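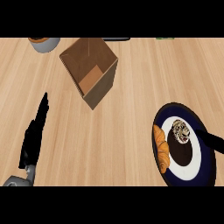 Romby: two-arm pick and place in simulation
Gallery page, updated 23 March 2026

Romby is our method for training two-arm policies on rendered tables before any hardware time is booked. The policy gets a short written instruction and the camera view, and it outputs joint targets for both arms. It was trained on 35 simulated tasks, most of them with food, dishes and containers. Dirk Jacobs wrote the training code and Tuva Bråten built the table layouts.

The stills on this page come from the breakfast layout. All rendering was done in Fernura, our in-house simulator, at the same resolution the policy receives.

Approach
The right gripper is over the plate, with its tip just to the right of the small speckled dessert. The croissant lies along the left part of the plate. The open cardboard box is farther up the table.

Finger across the plate
One black finger of the right gripper extends over the dark center of the plate, just below the speckled piece. The left gripper is empty, on its own side of the table. 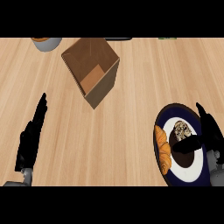
Notes on the layout
Crumbly and rounded shapes are the hard ones for us. Small errors in the approach angle matter more with them than with a box or a cup, and a dark surface underneath makes the edge of the gripper harder to pick out. Sixten Myklebust added 13 layouts with dark plates and dark food for this reason – they went into the training set in September.

Both arms stay active in every task, including the ones a single arm could do. We tried freezing the idle arm and dropped it after 2 training runs, as the policy then moved poorly on tasks that needed both.

Still to come
Tyra Amundsen is preparing 18 more layouts with deeper containers. Stills from those will be added to this page when the runs are finished. Questions about the layout files can go to Hiu-tung Siu.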